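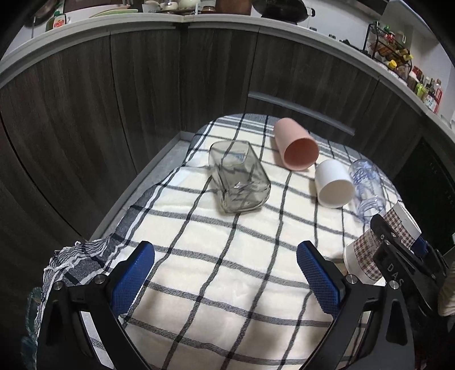

Glass jar and pink cup on the checked tablecloth.

Resier Dishwasher Support
Ticket: white film on glass and plastic, long programme, intermittent drain warning
Opened by: Teodora Popescu
Opened: June 27, 2026
Bought from: Ponetgate, Brullgate branch
Status: Closed

Customer's report

The dishwasher is leaving a white film on everything made of glass and a gritty feel on plastic. It started a few weeks ago on the top rack and now it is on both racks. Plates look all right until you run a finger across them. It rubs off with a cloth and a bit of vinegar but comes back after the next wash.

In the last fortnight it has also stopped with the drain light on. That has happened three times. Each time I turned it off at the wall, waited, turned it on again and it drained. The Eco programme seems longer than it was too, although I have never timed it.

I use supermarket all-in-one tablets. The rinse aid is full. I clean the filter every couple of weeks. The cycle counter in the menu says over 800, so the machine is not new, but it had no faults before this. I would like to know what to try before paying for a visit.

Reply 1, Support

Thank you for the clear report. The film and the drain warning may be two separate faults, so we would like to take them one at a time.

A film that comes off with vinegar is nearly always limescale. A film that does not come off with anything is usually etching, where the glass itself has been worn, and there is no cure for that. Yours sounds like the first kind.

Please check the following and reply with what you find.

1. Open the salt compartment in the floor of the machine. Is there salt in it, and can you see water on top of it?
2. Go to Settings, then Water, and read off the hardness number.
3. Take out the lower spray arm (it pulls straight up) and hold it to the light. Are any of the holes blocked?
4. Take out the filter and look into the sump with a torch. Do not put your fingers in until the machine is off at the wall, as there is sometimes broken glass down there.

Reply 2, Customer

Salt: none. I had not been adding any, the tablet box says it is not needed. There is water in the compartment but no salt that I can see.

Hardness number: 1.

Spray arm: four holes blocked on the lower arm. One had a cherry stem in it and the others had a hard white plug. I got them out with a cocktail stick. The upper arm was clear except for the end hole.

Sump: a bit of label from a jar, gone to mush, and a lump of grease. No glass. I have taken both out.

I should say that we moved in the spring, from the flat near the station to the top end of Brullgate. It is the same machine. The removal people disconnected it and my brother connected it again here.

Reply 3, Support

The move is useful to know. A hardness setting of 1 is for soft water, and at that setting the softener does almost nothing. If your old flat had soft water the machine would have run well there without salt. Please look up the hardness for your new postcode on your water supplier's website, or use the paper test strip from the back pocket of the manual if you still have it.

Tablets that say no salt is needed are made for soft and medium water. In hard water they cannot keep up, and the film shows on glass first.

Once you know the hardness:

1. Fill the salt compartment with dishwasher salt. Use the funnel. Table salt and cooking salt must not be used, they contain additives which clog the softener.
2. Wipe up spilt salt and run a Rinse straight away with the machine empty. Salt water left on the floor of the machine will mark the steel.
3. Set the hardness number from the table on page 9 of the manual.
4. Put a descaler through on the hottest programme, empty, with no tablet.

The Eco programme on your model should take 119 minutes. If you can time one we will know whether it is really running long.

Reply 4, Customer

Supplier's site says hard. The table gives 5 for that, so I have set it to 5. Salt is in, it took nearly the whole bag. Rinse done. Descaler done last night on Intensive.

Timed an Eco this morning with a normal load. It took two hours and 40 minutes. It sat with the pump humming for a good while near the start.

Glasses are a bit better but not clear. The drain light came on again at the end, fourth time now. There was dirty water in the bottom, up to the level of the filter.

Reply 5, Support

It usually takes three or four washes for old film to go once the softener is working, so please leave the hardness at 5 and see how you get on.

The extra time and the standing water point to drainage. If water from the first part of the wash is not fully pumped out, the machine tries again, and this adds to the time. It also means your rinse is done in water that is partly dirty, which will account for the grit on the plastic.

With a machine that has been moved, the first thing to look at is the waste hose.

1. Turn off at the wall and close the water tap under the sink.
2. Pull the machine forward far enough to see behind it. Put an old towel down first, the feet will mark vinyl.
3. Follow the grey ribbed hose from the back of the machine to the sink waste. Look for kinks, and for anywhere it is squashed against the wall.
4. The hose should rise to just under the worktop before it drops to the waste connection. If it runs along the floor and straight into the waste, sink water can run back down into the machine.
5. Look at the spigot where the hose joins the sink trap. New traps come with a blanking cap or a thin plastic disc inside it. It must be removed or drilled out.

Reply 6, Customer

Hose was along the floor the whole way, and it had a kink behind the back left foot. Not a full kink but it was flat. I have straightened it and hooked it up under the worktop with the clip from the old place, which was still in the bag of bits.

I took the hose off the spigot with a bowl underneath. There is a plastic disc in there with a hole in it, but the hole is small, maybe the width of a pencil. It looks as if someone started to cut it out and stopped. There was fat round the hole. I have scraped off what I could reach. I do not have anything to cut the rest out with and I do not want to crack the trap.

My brother says it was like that when he came to it and he assumed it was meant to be.

Reply 7, Support

It is not meant to be like that. The opening should be the full width of the spigot. A small hole will pass clean water but soon blocks with food and fat.

As this is part of the sink and not part of the dishwasher, we cannot send one of our own engineers to do it. Any plumber can. In your area Bošković take small jobs. Replacing the trap is often quicker than trimming the disc and the part is not expensive.

Until it is done, please use the Rinse and Quick programmes only, scrape plates well, and check the sump after each wash. Keep the hose high.

Reply 8, Customer

Bošković came on Thursday. They fitted a new trap with a full width spigot and charged £66 including the part. Took under half an hour. He also moved the clip up a bit.

Two Eco washes since then. Both finished in the time you gave, within a minute or so. No drain light and no water left behind.

Glasses are nearly clear. Plastic feels normal. There is still a faint line on two of the tumblers near the base and vinegar does not shift it.

Reply 9, Support

Good to hear. The line on the tumblers is probably etching and will stay. Now that your water is being softened, please use a little less detergent than before. Soft water with too much detergent is the usual cause of etching. If you stay with the all-in-one tablets you can drop the rinse aid to level 2.

Some points for the future:

Salt light: refill when it comes on. At setting 5 expect this about once a month with daily use.
Descaler: every three months for the first year, then twice a year.
Loading: light plastic goes in the top rack only. Anything with a hollow base should be tilted or it will hold dirty water.
Jars: soak labels off first. Label paper collects in the sump.

We will leave this open for two weeks in case the drain warning returns.

Reply 10, Customer

No drain light since. Salt light has not come on yet. You can close it.

One question, the menu now says Service 99 in the corner when I turn it on. Is it a fault?

Reply 11, Support

No, that is a reminder set off by the cycle counter and it does not stop the machine working. Hold Start and Delay together for five seconds to clear it. If it comes back the same day, reply to this ticket and it will reopen.

Closed by Support, July.
Cause recorded: hardness setting not changed after house move, no salt; waste hose low and kinked; sink spigot part blocked.
Parts supplied by Resier: none.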